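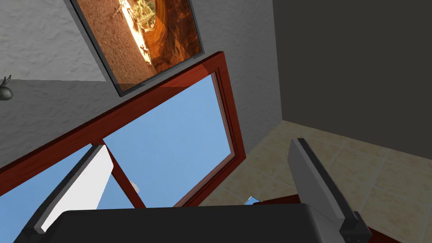 Minutes, gripper cell upkeep meeting
July 30, 2023
Held in the small meeting room, Ovisov site. Started late, projector again.

Present: cell lead, two from maintenance, simulation, stores, night shift rep. Fröhlich service desk on the phone for items 2 and 3 only.
Apologies: safety.

1. Last minutes
Agreed. One correction, the spare wrist cable was ordered in January and did arrive. Was on the wrong shelf. Stores have relabelled.

2. Finger pads
Left pad on the Uka cell swapped at 2,504 cycles on the counter, right pad left alone. Maintenance not happy with mixing old and new, grip comes up slightly to one side on thin parts. Fröhlich say change as a pair, always. Night shift said that is not on the job card. It isn't, checked during meeting.
Agreed: pads go in pairs from now on. Job card to be changed.
Glue: old tube is past its date, bin it. Screws only on the new pads, no glue at all, whatever the old sheet says.
Action: maintenance, job card. Stores, order 30 pads.

3. Homing fault
Still there. Gripper opens, stops short, throws fault 547, clears on second try. Not every start, mostly after the cell has been off over a weekend. Long talk about whether it is the sensor or the cable. Fröhlich want the log before they will send anyone. We sent a log. They want the other log.
Night shift have been clearing it and not writing it down. Please write it down, time and what the arm was doing.
Cable clip at the wrist found undone at last check, put back, fault came back two starts later so probably not that. Could be both.
Action: maintenance to pull the full log and send. Swap sensor with the spare if fault shows up again before Fröhlich answer.

4. Simulation model
Surumero model still has the old finger shape in it. Real fingers are longer since the refit. Simulation say the wrist view is useable for checking what the gripper body hides from the camera but not for clearances, until the fingers are right. Maintenance asked for the wrist camera tilt to be set the same in both, at the moment they have to turn their heads to compare. Simulation will match it to the bracket drawing. Somebody needs to measure the bracket as fitted, drawing may be wrong as well.
Question whether the test room in the model should be swapped for the cell layout. Not now. Fingers first, then camera, then room.
Action: simulation, new finger shape. Maintenance, measure bracket adn finger length with pads on.

5. Cleaning and grease
Weekly wipe is being done. Slides are being over greased, it gets onto the pads and then parts slip. Thin film only, wipe off what squeezes out. Open and close by hand with air off before putting the cover back.
Air pressure: gauge on the panel and gauge at the wrist do not agree. Go by the wrist one until panel gauge is replaced. Stores have one, needs the adaptor.
Action: maintenance, gauge. Cell lead to put a note on the panel today.

6. Spares budget
80 left in the small parts line till year end. Pads will eat that. Cell lead to ask for more, stores to get a price for the sensor seperately so it doesnt come out of the same pot.

7. AOB
Cover screws going missing, two different lengths in the tray, the long ones foul the finger slide. Use the short ones. Long ones to be taken out of the tray altogether.
Key for the cell gate goes back on the hook, not in pockets.
Lock off sheet needs a new pad of forms, carried over as safety not here.

Next meeting once Fröhlich have come back on the log, cell lead to send round a time.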